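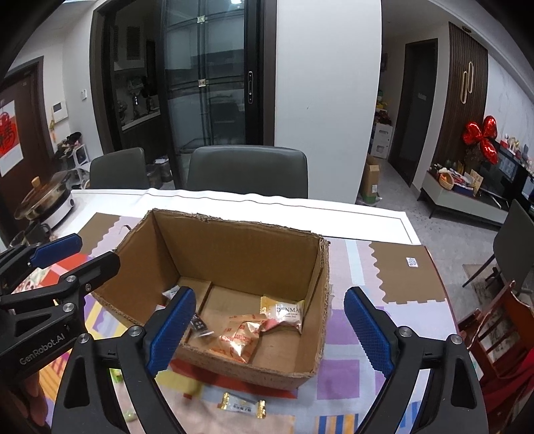 Wrapped snacks and a box, worked with hand-held grippers.

# Packer being moved to gripper recording. What should I ask before I sign?

**Yanling Yin**

I pack mixed snack boxes at Pandlow. Two of our lines are getting robot arms by April, and the packers on those lines have been given a choice. We can move to the loading dock, or we can join the recording team, where you pick and place wrapped snacks with a gripper in each hand while it records. The recordings are used to train the arms. Some of the work is at the plant and some of it is at an ordinary table at home, because they want different rooms and different tables.

I tried it for one shift. It is much slower than packing by hand. Flat wrappers are the worst, especially when they lie up against the wall of the box. My thumbs were sore afterward but my back was fine.

The target is 1000 accepted recordings a month. The hourly rate is the same as on the line, but the line bonus goes away, and the letter says nothing about what happens to us when the arms are running. Has anyone here made this kind of move? I have 7 days to answer.

---

**Sreekumar Marar**

I made a similar move at a different company (tea and biscuit assortments) and did it for most of a year. Things I would ask, in the order they mattered to me:

- Who decides whether a recording is accepted, and can you see the reason when one is turned down? My first month I made 1159 and a good part of them were rejected. I was dropping items and picking them up again without stopping the recording. If someone had told me in the first week I would have fixed it then.
- Is setup time paid? At home you have to clear the table, put out the box and the snacks, and change the layout between takes. On my contract only recording time counted until we complained. After that they paid a flat half hour per session.
- What can be in the background? The camera on the gripper picks up the room behind the table as well. Shoes, shelves, TV, whatever is there. Ask who looks at it and how long it is kept, and talk to the people you live with before you say yes.
- What is the job title? Mine stayed "packer" on paper, which hurt me later when I applied for a technician post. Get the new duties in writing.

For the thumbs, switch tasks every 20 minutes or so and don't squeeze harder than you need to. A wrapper against the wall is easier if you slide it toward the middle first with one finger pad. Check that they allow that, since some teams want a direct pick.

As for afterward, our line went from nine packers to four. Those four clear jams and refill trays. Two of us from recording were kept on to test new products. The rest went to other sites or left. I would not sign without a line about that.

---

**Eduardo Frade**

take the dock, same money and you keep your hours

---

**Xuelian Tang**

I run a shift on a line that has had the arms for a while, so this is from the other side. The people who had done recording were useful to me later. They knew which packets the arms would struggle with and where to put the divider in the box. I asked for two of them by name.

But Sreekumar is right that it needs to be on paper. Ask for:

1. The bonus paid at your average for the first three months.
2. A right to go back to packing or the dock if the recording work ends.
3. Training on clearing faults, with a date.

We got the first and third. The second was refused and then given after several people asked together. If your coworkers got the same letter, send one reply with all your names on it.

---

**Yanling Yin**

Thank you. I did not know setup time could be left out, and the letter doesn't mention it. Five of us are writing the reply tonight. Eduardo, the dock is night shift only for new transfers, so I can't do it with my son's school.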